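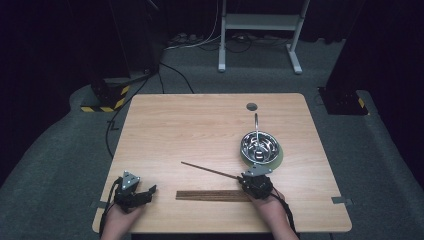 Kelham Brown Wood Chopsticks, One Year In

Posted September 4, 2024 by Cameron Farquharson

I have a drawer full of chopsticks that I don't like. Lacquered ones with a crane on the handle that let every noodle slide right back into the soup. Metal ones that clank against my teeth. A fancy pair from a wedding that I'm scared to wash. So when my neighbor Issa Sleiman came over for hot pot and brought a fat bundle of plain brown wooden sticks from Kelham, all I thought was, good, more chopsticks. Then I ate with them and ordered my own the next morning!

I've now been using mine since last December, nearly every day, and I feel ready to say something useful about them.

First, the shape. They're thin. If you're used to the chunky square kind from takeout places, the first few bites with these feel like you've switched from a marker to a fine pencil. The upper part has soft corners so it doesn't roll around between your fingers, and it narrows to a tip that can pick a single sesame seed off a plate (I've done it, many times, mostly to annoy my kids). They weigh next to nothing. After a long dinner my hand isn't tired, and I can't say that about the metal ones.

Grip is where they really won me over. The finish is a thin coat of oil with no gloss to it, and there's a faint texture left in the wood near the tip. Slippery rice noodles, wood ear mushrooms, cubes of silken tofu if you're gentle about it. The only food that still beats me is a whole peeled quail egg, and I think that one's on me.

The color is a nice warm brown. Put a bunch of them side by side on a pale tabletop and you get a little striped mat, which looks so good that I've stopped hiding them in the drawer. I lay them out in a row before people come over, put a big stainless bowl on the table with something cold in it, and that's all the decorating I do. A shiny steel bowl and dark wood just look right together. I put a round green mat under the bowl too, a soft pale green, mostly so it won't slide when somebody digs in with too much confidence.

Speaking of which, I've been using these for serving and mixing as much as for eating. Tossing cold sesame noodles in a steel bowl with wooden chopsticks is a joy. There's no scraping sound at all, and the noodles don't get chopped up the way they do with tongs. Beating eggs, too. Two pairs held together make a pretty decent whisk, and I haven't pulled my real one out in weeks.

Now the care part. The card in the box says hand wash only, and I believed it for a whole month. Then my brother-in-law ran a load of them through the dishwasher while I was out of the room. They came out looking dry and a bit fuzzy at the tips. I rubbed them down with mineral oil, left them overnight on a towel, and they were fine by breakfast. I still wash them by hand. It takes a minute if you roll the whole bunch between your palms under the tap with a drop of soap, same as my mother did. Dry them lying flat. I stood mine in a jar at first and water settled at the bottom, which left a couple of them with dark ends.

One stick has warped enough that it rocks when you set it down. It went into the plant pot by the window and is holding up a tomato seedling.

I've also tried the Drummond set, which costs more and comes with those little ceramic rests. The rests are lovely. The sticks are heavier and have a glossy coat on them, and I was back to chasing noodles. Issa swears by a bamboo pair from Codach for cooking, and they are good for that, long enough to keep your knuckles away from the oil, but they feel enormous at the table. If you fry a lot, get both.

A few small complaints. The sticks aren't marked in any way, so matching up pairs is a matter of eyeballing the grain, and I've given up on it. The paper band they're bundled with tears the first time you open it, so keep a rubber band handy. And they're a touch short for anyone with really big hands. My father holds his almost at the very end and says he feels like he's eating with toothpicks.

For kids, I'd say go ahead. My youngest is 7 and picked these up faster than the plastic trainer pair with the loop, I think on account of the tips meeting so neatly. She practices by moving dried beans from one bowl to another. There are beans under my couch now.

I'm getting a second bundle before the holidays. If anyone has tried the longer Kelham ones, the cooking length, please leave a comment and tell me whether the tips are just as fine!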